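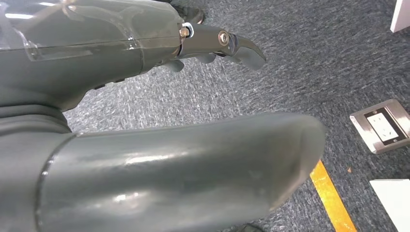 My sister thinks I should just pay the heating bill and quit whining about it. Fine. But 300 dollars!! For a place this size. Last July the whole utility bill was 58, so you can see why I sat in the car for a bit after opening it.

Called Pedura. On hold forever, same flute song. They said the meter was read. Was it? The box is behind the neighbor's fence and there's a dog.

So, new rules as of Mon 14 February. Thermostat down 5 degrees at night. Towel along the back door. Socks, always socks. Also got a quote from Cormier for new windows in the front room, 1050 and that's
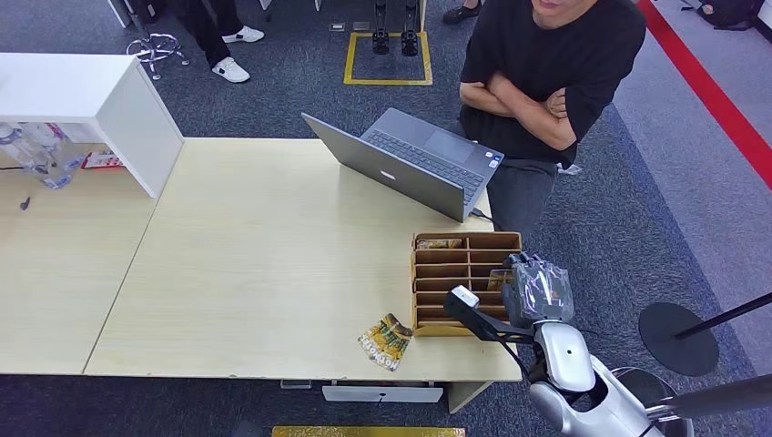
without the trim, so no. Not this winter. Plastic film and a hair dryer it is. Did the bedroom one last night and it's wrinkly as heck but the draft is less, I think? Hard to tell with wind like that.

Might try a space heater but those eat power too. If anyone has the little Girka one let me know if its loud. Ok, soup's boiling over, gotta go. Will post the next bill when it comes, good or bad.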